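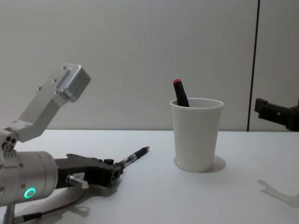
A black two-finger gripper over a white tabletop, with a green status light at the joint.

Mali Hughes keeps her rain gauge on a fence post behind the kitchen, where she can read it in slippers. She has been writing down the weather in Wolde for 21 years, first on the backs of feed receipts and now in a row of green notebooks that lean against the bread box. When I stopped by she had the last one open before I'd even taken my coat off.

"You want the windstorm, I suppose," she said. "Everybody wants the windstorm. I'd sooner talk about fog, but go ahead, sit."

So we talked about the windstorm, the one that came down off the Plundska ridge last November and took the power out in 700 homes between Wolde and Jemau. Mali had gone out at suppertime to bring in the porch chairs, and she remembers the air being oddly soft, almost like spring.

"I said to my sister on the phone, I don't care for this, it's too nice," she told me. "And she said, well, enjoy it then! By 9 o'clock I had the phone under my arm and both hands on the back door, trying to get it to latch."

The county road was closed for two days with spruce trees lying every which way across it, and the Bollero grocery handed out ice cream on the front step before it could melt (Mali took butter pecan, and she would like it known that she offered to pay). She cooked on the woodstove and had the neighbors' children over to sleep in the front room, where it was warmest.

"They thought it was the best thing that ever happened to them," she said, laughing. "They asked me in the morning if we could have another one."

Her notebook entry for that night is short. It gives the wind as "west, very strong," the rain as hardly any, and then, in smaller writing, "shed roof gone, found it." I asked where she had found it and she pointed out the window, past the gauge, to a field a good long way off.

We did get to the fog in the end, over a second pot of coffee. Mali has a notion that the valley gets less of it than it used to, though she is careful about saying so, and she wants a few more years of mornings before she'll put it in ink. She showed me how she marks it, with a little wavy line if she can see the mailbox and a double one if she can't.

"My eyes aren't what they were, so I had to move the mailbox closer," she said. "I made a note of that, too. You have to be fair about it."

She walked me out to the car with her collar up and looked at the sky over the ridge for quite a while before she said goodbye. Rain by suppertime, she thought, and I should get my windows up.

14 shares | 6 comments

Recent stories
Plundska road crews clear last of the downed spruce
Jemau school to open later on icy mornings
Spring melt leaves Bollero fields under water

Get our weather notes by email. Enter your address to sign up. You can unsubscribe at any time.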